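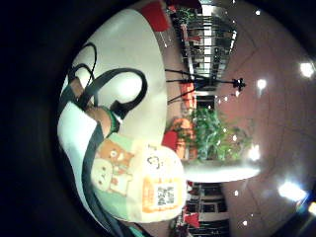
January 31, 2023
By Omolara Aliyu

Why can't you see what's in the bag?

A blind bag is a toy sold in a wrapper you can't see through. You pay first and find out which one you've got afterwards. Panditz are the ones everybody at school wants at the moment - little rubbery animals with two faces, one cross and one cheerful. The packet says "Collect them all!" It doesn't say how many bags that might take.

Let's try it with a small set. Say there are six animals and the shop has plenty of each. Your first bag is bound to be one you need. Your second probably will be too. But once you have five of the six, most of the bags you open will be ones you've already got. The last animal is nearly always the dear one.

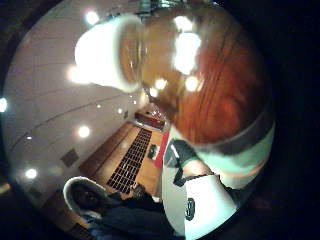
Modupe Wike thinks I'm being a misery about this. The surprise is the fun part, she says, and you can always swap your doubles in the playground.

Well, you can. Swapping does help, as long as your friends haven't got the same doubles as you. And then there are the "ultra rare" ones. Rare sounds like treasure, doesn't it? A Panditz with gold ears is made in the same way as one with green ears. The company decided to make fewer of them.
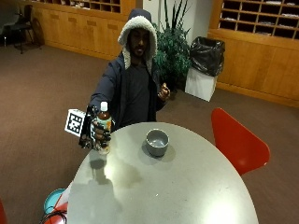

Some children say they can tell what's inside by squeezing the bag. I'm not convinced. I tried it in November with two bags, felt very sure of myself, and was wrong both times.

If you want one particular animal, look for it second-hand, already opened. You may pay a bit more than for one bag, but you'll know what you're getting.
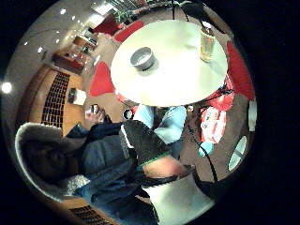
Surely it's my own pocket money, though, wrote one reader from Allcombe, and I like opening them even when I get a double.

Fair enough. Just decide how many you'll buy before you go into the shop, and stick to it when you're standing at the till.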